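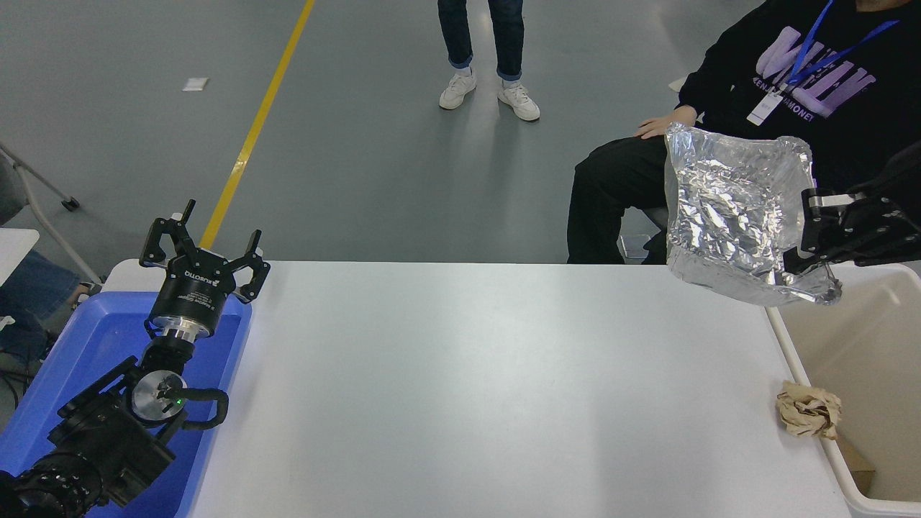 Essais pinces, banc Lasance, deux bras. Jeu de données v4, état au 2026-05-23. Notes prises vite, à reprendre.

## Contenu

- 211 épisodes téléopérés, dont 38 écartés (désynchro caméra/bras)
- caméra de tête seule, pas de caméra poignet pour l'instant
- contrôleur Trindeo à gauche comme à droite, même firmware
- un dossier par épisode : `video/`, `joints.csv`, `grip.csv`

Objets : papier alu froissé, papier kraft en boule. Bacs plastique de chaque côté de la table. Rien de rigide dans cette version, les boites viendront en novembre.

## Ce qu'on compare

Trois doigts contre nos réglages précédents à deux doigts, sur du souple. Deux modes de fermeture :

- `pos` : consigne en position, vitesse fixe
- `eff` : arrêt sur seuil de courant

Le mode `eff` se déclenche tard sur l'alu, la feuille cède avant le seuil. Sur le kraft, mieux. Seuil abaissé deux fois, valeurs dans `config/seuils.yaml`. Ne pas réutiliser celles de la v3, l'échelle a changé.
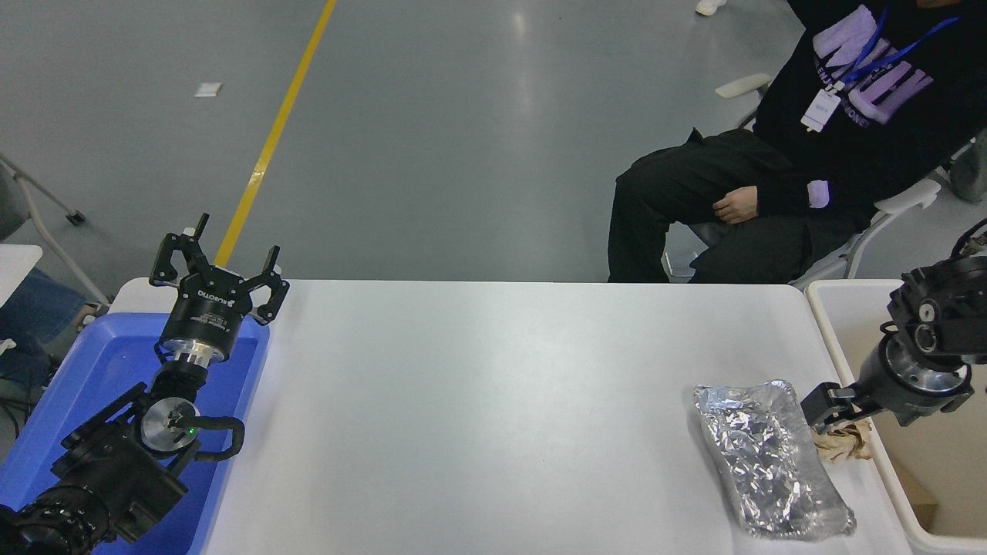
**Saraç**, intégration bras et préhenseurs, projet Clallulance

## À savoir avant de charger

Paquet alu posé en biais sur la table : prise par le bout ou par le milieu, pas annotée pareil (`grasp_end`, `grasp_mid`). Les deux classes sont deséquilibrées, beaucoup plus de `grasp_end`.

Reflets sur l'alu, la segmentation décroche par moments. Masques corrigés à la main sur 2,035 images, le reste brut de sortie modèle. Champ `mask_src` pour trier.

Personnes assises près du banc dans certains épisodes : flouter les badges avant toute diffusion externe.

## Chargement

```
python load.py --root data/v4 --mode eff --skip-bad
```

Sans `--skip-bad` les épisodes écartés passent aussi, et les timestamps partent en vrille.

## Reste à faire

- recaler l'horloge du bras droit
- refaire la calibration tête/table, dernière en date douteuse
- essayer des embouts plus mous sur les trois doigts
- completer la colonne `grip_width`, vide sur le bras gauche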